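Recording notes, block insertion, 28th August

Second week on the insertion task. The set now stands at 442 episodes, of which 99 will be thrown out before training. Most of those date from the first two days, when Idris and I were driving the arm with different habits and neither of us had written anything down.

The task is small. Pick up a cube, bring it to a bay marked with black tape, enter through the open side, release, back off. The bay has three taped sides. The policy gets the wrist camera and the joint positions and nothing else. I had a second camera over the table for the Werwood recordings last October and spent more time recalibrating it than using it, so this time I left it off.

What the wrist view gives is a nearly constant foreground. The fingers, the pads and the mounting plate sit in the same pixels in every episode, and the table moves behind them. Once the cube is gripped it becomes part of that foreground too, so the last stretch of the approach comes down to getting the tape to line up on either side of it. 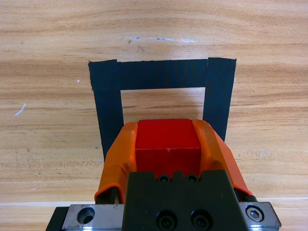
Wrist camera, cube in the pads at the open side of the bay.

The lateral error at this point decides the episode. If the cube comes in off center I keep recording and correct inside the bay. Idris used to stop, back out and delete. His deleted runs are gone, but Hannelore Buschmann looked at an early checkpoint and asked why it had no idea what to do after a bad entry, and that was the answer. We now keep every correction as long as the cube ends up between the strips.

Rules as they stand:

Start pose is drawn from a list. No choosing by eye.
Cube start position changes every episode, bay position every 80.
No pause longer than a second before closing the fingers. Long pauses teach the policy to wait, and it will then wait forever.
Release only after the arm has stopped.
If the operator looks away from the screen, the episode is marked and reviewed.

The pause rule cost us the most. In the first batch I hesitated before almost 73 percent of the grasps, checking alignment, and the checkpoint trained on it would hover over the cube and stay there. Trimming the idle steps in software helped a little. Recording again helped more.

Color is an open question. Orange pads against a red cube are easy for me to tell apart, and I would like to know whether the network relies on that. Hartmut Böttcher thinks a set with one cube color is a set about that color. He is probably right. The next block of episodes will mix in other cubes, same size, same bay.

Storage is on the Fallurer box, one folder per session, with the operator's initials in the session file. The trimming script is the one from the Durkstead work with the thresholds changed. It still drops the final step of an episode if the gripper command and the camera timestamp fall out of order. I have a fix, untested.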